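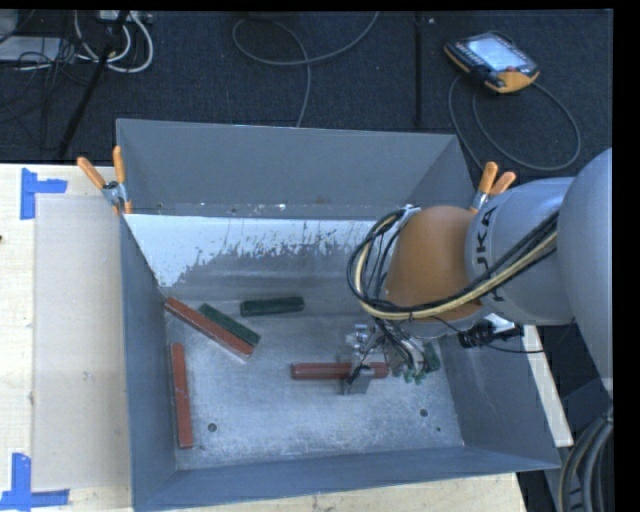

Unit 6: Planning and Budgeting a Bin Picking Cell

Course handout, Automation Purchasing for Small Shops
Instructor: Violeta Daza

Read this before the October session. Bring a calculator and your draft parts list from Unit 5.

1. The arm is one line of the budget

Most first budgets start with the price of the arm and add a small amount at the end for "accessories." Turn that around. In a bin picking cell the arm is usually the easiest item to price. The dealer sends a quote, and the quote is close to what you pay. The trouble comes from everything bolted to it, plugged into it, or sitting under it.

Write a separate line for each of these:

Arm and controller
Teach pendant, if quoted separately
Gripper and fingers
Camera or other sensor, with its mount
Cables, hoses and ties along the arm
Bin and whatever holds it in place
Table or base
Safety equipment and risk assessment
Integration hours
Training hours
Spare parts

If you leave a line out, write "none" and initial it. An empty line gets read as free.

2. Parts and bin

Describe the parts before you ask for a quote. Bars lying at different angles on a metal floor are a different job from the same bars in a tray. Suppliers will ask for length, weight, finish, and how deep the bin gets. They should also ask how close to the walls a part can end up. A bar lying along a wall leaves little space for a finger on that side, and the gripper may need to be narrower than the one in the catalog.

Shiny bins cause reflections. Scratched metal does too, in patches. Ask the camera supplier to test with your bin and your lighting. Joaquín Alarcón at Jasel had a vision system quoted on a clean sample bin, then paid for 93 extra integration hours when the working bins arrived. Painting the insides would have been cheaper.

3. Gripper

Get at least 2 quotes. Ask each supplier for:

Opening width and finger length
Cost of a replacement finger set
Delivery time for that set
Whether the fingers can be machined in your own shop

Fingers wear and get bent. Budget for one spare set on the day you buy the gripper.

4. Cables and hoses

A bundle that runs along the outside of the arm has to bend with every move. Allow for slack, ties and replacement. Orellana sells a dress kit for $400, and a shop can put together its own from stock parts for less if someone has the time. Either way, put the hours down. Keep the list of connectors with the purchase file.

5. Trial setup and production setup

Plan these as two separate purchases. A trial can run on a wooden table with spring clamps on the bin and tape marking positions. Clamps and tape belong in the trial budget. They don't belong in the production budget, where you need a fixed base, a located bin and a floor plan for the cables.

Do not let the trial table become the production table. Soledad Lagos will go over the Tandasus case in class, where this happened and the base was bought a year late out of the maintenance account.

6. Cycle count

Estimate picks per shift before you estimate payback. For the exercise, use some 300 picks per shift and one operator shared with another machine. Do not assume the arm empties the bin. The last few parts, in corners or against the walls, often go to a person. Put that labor in.

Exercise

Using the Jutel parts list from Unit 5, fill in every line in section 1 for a trial and again for production. Mark each price as quoted, estimated or unknown. Unknowns are fine at this stage, but write down who you will call. Darragh Phelan will collect the sheets at the start of class.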